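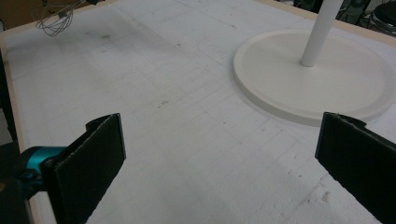 White board with faint grid lines and a wood-coloured edge strip.

Section 2: Setting out your sewing pattern

I've drafted patterns on all sorts, including the kitchen floor, and a big flat table wins every time. The steps below are how I set up for the Skasico skirt, but they'll do for anything cut from a paper pattern.

1. Wipe the table down and let it dry. Paper picks up every crumb, and pale cotton is worse.

2. Iron your pattern sheets on low with no steam. I skipped this for years and all my side seams came out a bit different (my sister was very polite about it).

3. Find the test square on the first sheet and measure it with a ruler you trust. If it's wrong, stop and print again at full size.

4. Lay the sheets edge to edge and tape them in rows. Do the rows first, then join the rows to each other.

Note: The skirt front is 800 mm long before hemming. Add your extra length now, at the lengthen line, and do the back piece to match.

5. Trace your size in soft pencil. Go over it in pen later if you like, once you're sure.
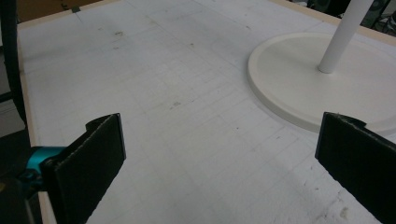
Tabletop with thin grey lines and a pale wood border.

6. Fold your fabric with the selvedges together and smooth it from the fold outwards. Don't tug! If it ripples, lift it and lay it again.

7. Put the grainline arrow parallel to the selvedge. Measure from both ends of the arrow — the two numbers should match.

8. Weigh the pieces down. I use tins of tomatoes, Araceli Arroyo at the Lornbridge sewing group swears by big steel washers, and either is kinder to slippery cloth than pins.

9. Cut with long, slow strokes and keep the lower blade resting on the table.

Caution: If you use a rotary cutter, put a cutting mat under the fabric and close the blade each time you set it down. Mine once rolled off the table blade first and I still wince.

Note: You'll need 1000 mm of waistband elastic, but don't cut it yet. Try it round your waist in Section 3 and trim it there.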